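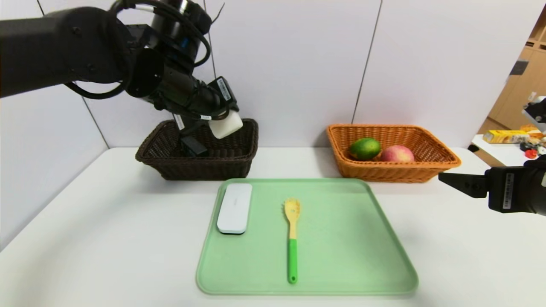
One arm at the dark basket, fruit waiting in the other. The Skurkcombe club at practice.

The tidy-up crew

Four in the afternoon, end of the maths corridor at Skurkcombe College, and the door's propped open with a chair. Inside, students are arguing about a spoon.

More precisely, a pasta server. Yellow head, green handle, and the least popular object in the club. "It rolls," says Ansel Dvorak, Year 11, without looking up from his laptop. "You grab the handle and the head swings round. Grab the head and you've got holes and teeth to deal with. We hate it. We also can't drop it, it's on the list."

The list is the Sastry list. The Sastry Challenge is a schools competition, run every March in Skaltthorpe, and this year's task is a household one: clear a table. Objects go in baskets. Two arms, a time limit, no hands. Fruit in one basket, everything else in the other. Sounds like something you'd ask a five-year-old to do, and a five-year-old would win.

The club has 16 members and meets after school, plus lunchtimes when someone remembers the key. Lakshmi Kurup teaches physics here and started the whole thing with a soldering iron and a cupboard. She's quick, talks with her hands, has a marking pile she keeps pushing to the far end of the bench.

"First year we built a line follower. It followed the line into the wall. Second year, same wall. Then the parents' group raised enough for the arms and suddenly I had kids turning up who'd never spoken to me."

How it works, short version. A student drives the arms by hand through a controller, does the job properly, and the computer records it – what the cameras saw, what the joints did. Do that enough times and you've got something to train a program on. Then the program has a go. Enough times is the bit that hurts. The club's logbook is up to 745 recorded runs, each one set out, driven, checked, and written up in biro.

Valentyna Tymoshchuk keeps the logbook. Year 10, very neat handwriting, a system of coloured tabs which she'll explain if you have the time. "People want to skip the bad ones," she says. "I write down the bad ones as well. If the grip slips, I want to know which object, and which side it came from." Whole pages are just the word 'slipped' and a time.

She shows me one from last term. Lime, slipped. Lime, slipped. Lime, ok. Apple, ok. Then a gap, and in someone else's writing, LUNCH.

I get a turn. It's humbling. You move, the arm moves, and your sense of how far away things are goes completely. I'm after an apple and I close on air, twice, then on the rim of the basket. Someone behind me says "softer" and someone else says "no, lower". They're both right. I give it back. 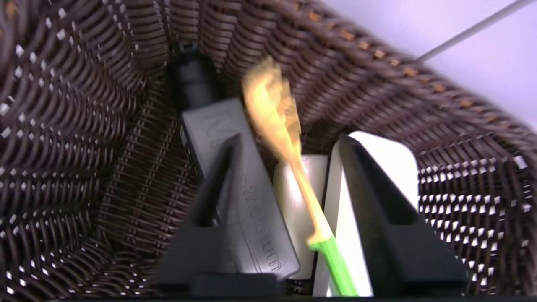 View from the wrist camera, looking down into the dark basket.

The wrist camera is where the students spend most of there time, it seems. The camera up top gives you the whole table. The one at the wrist gives you the mess. Things lean on other things. The weave throws little dots of light everywhere, and Dvorak reckons the program has been paying far too much attention to the dots.

Baskets were a late change. They had plastic tubs until the new rules came out, and the tubs were easy – straight sides, plain colour. Wicker flares out. It's also got give in it, so if you nudge the rim the basket shifts and everything you thought you knew about where it was is wrong.

Pirjo Juntunen drives up from Stadon every fortnight to help. Retired now, used to set up packing lines at a bakery. She sits on the radiator and doesn't say a lot. "In the factory we made every box the same, so the machine could be stupid," she tells me. "They don't get that. They get a sponge and a spoon." She thinks they should slow the arm down over the basket. The students think that'll cost them on time. The matter has been open for weeks.

The time limit at Skaltthorpe is 30 seconds an object. Their best run with the program in charge is under that for fruit. For the pasta server, don't ask. Well, I asked. "It got it once," says Tymoshchuk, and finds me the page. Pink tab.

Kurup isn't fussed about placing. She'd like them to finish the table. Last year they got halfway and an arm froze up, and the kids stood there being polite while the clock ran. A loose plug. They check the plugs now, theres a sheet for it on the wall.

By half past five most of them have gone for the bus. Dvorak's still going, setting things back out on the table for another run. He moves the pasta server a little to the left. Looks at it. Moves it back.

The Skurkcombe College robotics club is open to all year levels. See Ms Kurup in the physics prep room, or just turn up.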